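Gifty Abubakari
Fio sobre araras pequenas, cabides misturados e o que deve ou não ficar pendurado. Sem fotos de closet bonito.

1/ Ponto de partida: 217 peças, entre roupa de uso, roupa de frio e coisas guardadas. Cataloguei tudo numa planilha em julho. Colunas: tipo, tecido, peso, forma de guardar, último uso. A coluna que mais mudou ao longo do trabalho foi "forma de guardar".

2/ Critério inicial: pendurar o que amassa, dobrar o que estica. Resolve a maior parte dos casos. Os casos ruins são os tecidos que amassam e também esticam. Viscose com elastano é o exemplo clássico. Esses vão dobrados em rolo frouxo, por cima da pilha, nunca no meio.

3/ Malha canelada não se pendura. O canelado abre no ombro e a barra desce. Dobra em três no sentido do comprimento, depois ao meio, com as nervuras acompanhando a dobra longa. Se a dobra cruza as nervuras, marca.

4/ Xadrez de tecido plano se pendura. O quadriculado tem uma utilidade: mostra na hora se a peça está torta no cabide. Olhe a linha horizontal mais próxima da gola ou do cós. Se inclina, o cabide está deslocado.

5/ Cabides. Tenho de madeira com gancho redondo, azul-claro fino, rosa liso e rosa trançado tipo corda. Mistura herdada de três mudanças. Esteticamente é ruim. Funcionalmente, cada perfil serve para uma coisa, então parei de tentar padronizar.

6/ Madeira: o que tem gola estruturada ou pesa mais no ombro.
Fino: camiseta leve, regata, uso curto.
Trançado: alça. A torção segura melhor que uma superfície lisa.
Liso: secagem, e só.

7/ Problema do cabide fino: vira de lado no varão e engancha no vizinho. Em arara curta, dois ganchos enroscados ocupam o espaço de quatro. Todos os ganchos devem apontar para o mesmo lado. É regra velha de loja e continua valendo.

8/ A arara é de madeira clara, varão redondo, com bandeja rasa na base. A bandeja parece detalhe e virou a parte que mais uso. Cabe sapato, cabe a roupa que caiu, cabe cabide sem serviço. Só não aguenta peça comprida: a barra encosta na borda e vinca.

9/ Fluxo de trabalho na mesa, ao lado da arara: recipiente de plástico para o que ainda não foi decidido, espaço no meio para conferir e ajeitar, arara para o que pendura. O indeciso nunca vai direto para a arara.

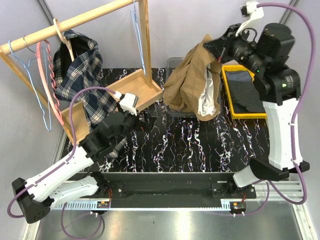 Arara, cabides desiguais, a peça xadrez e a marrom.

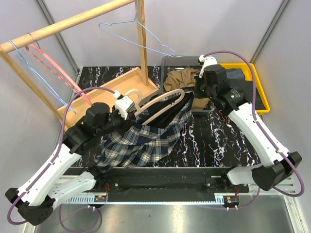
10/ Sobre o recipiente dos indecisos: tem que ser pequeno. Testei com uma caixa grande e ela virou um segundo armário em duas semanas. Num recipiente raso, a peça volumosa começa a sair pela borda e obriga a decidir. Limite físico funciona melhor que lembrete no celular.

11/ Peça forrada é caso à parte. Forro e tecido externo encolhem em taxas diferentes na lavagem, e dobrada do jeito errado a peça fica com bolsa de ar entre as camadas. Vire do avesso, alinhe as costuras laterais do forro com as do tecido, desvire, feche. Só depois decida se dobra ou pendura.

12/ O Igor Domański me perguntou pelo limite de carga do varão. Não há número impresso em lugar nenhum da minha arara. Fiz um teste próprio: pendurei 1000 g por cabide, do centro para fora, e medi a distância do varão até a base a cada adição. Parei na primeira flecha visível. Não publico o total porque depende da madeira, do encaixe e do piso.

13/ O que dá para generalizar: peso no meio é pior que peso nas pontas. Casaco junto do montante, camisa no centro. Quase todo mundo faz o inverso, porque o centro é o lugar mais fácil de alcançar.

14/ Comprimento útil. O meu varão tem 876 mm entre montantes. Descontei a faixa junto a cada ponta, onde o cabide largo raspa no montante inclinado. Se os montantes forem inclinados, meça na altura do ombro do cabide, e não na do gancho. A diferença é suficiente para perder uma peça inteira.

15/ Bandejas de dobrados: borda elevada, fundo plano, uma camada de peças, no máximo duas. Quando a pilha passa da borda, a peça de cima escorrega sempre que alguém puxa a de baixo. Escura embaixo e clara em cima, para enxergar pelo em tecido escuro só quando interessa. Essa última parte é preferência minha.

16/ A Styliani Papadakis discorda da camada única e usa dobra vertical, tipo arquivo. Para camiseta, concordo com ela. Para malha grossa não funciona: a peça tomba e abre quando se retira a vizinha. Com divisória resolve, mas aí a bandeja perde um quinto da largura.

17/ Etiquetas. Usei Roltex na primeira rodada e tirei tudo na segunda. Etiqueta em bandeja só se justifica quando mais de uma pessoa guarda. Aqui somos 2 e ainda assim ninguém lia. A posição fixa substituiu a etiqueta.

18/ Cabides vazios: deixe no varão, numa das pontas, todos juntos. Cabide vazio intercalado faz a arara parecer cheia na conta rápida. Se um tipo passa um mês parado, sai do varão. Foi assim que descobri que o rosa liso só aparece em dia de lavagem.

19/ Sequência para quem vai começar:
a) tudo na mesa, em lotes pequenos
b) separar por tecido, ignorar cor
c) dobrar as malhas primeiro, liberam espaço rápido
d) pendurar os planos, ganchos para o mesmo lado
e) forrados por último
f) esvaziar o recipiente dos indecisos antes de abrir outro lote

20/ O passo b gera reclamação. Separar por cor fica bonito e mistura tecidos com exigências opostas na mesma pilha. Se quiser cor, ordene dentro do grupo de tecido, no fim.

21/ Tempo: levo uma manhã de segunda para um lote médio, conferência de botão e costura incluída. Quem pular a conferência faz na metade do tempo e descobre o botão solto na hora de sair de casa.

22/ Correção ao post 6: o Bogdan Urbańczyk lembrou que alça muito fina marca no cabide trançado. Procede. Para alça fina, use o liso com uma tira de feltro em cada ponta. Atualizei a planilha.

23/ Próximo fio: lã e traça, com os resultados da comparação entre caixa fechada e caixa ventilada. Ainda faltam leituras de umidade. Quem tiver arara do mesmo tipo, mande a medida entre montantes e diga se são retos ou inclinados. Estou juntando tudo numa aba separada.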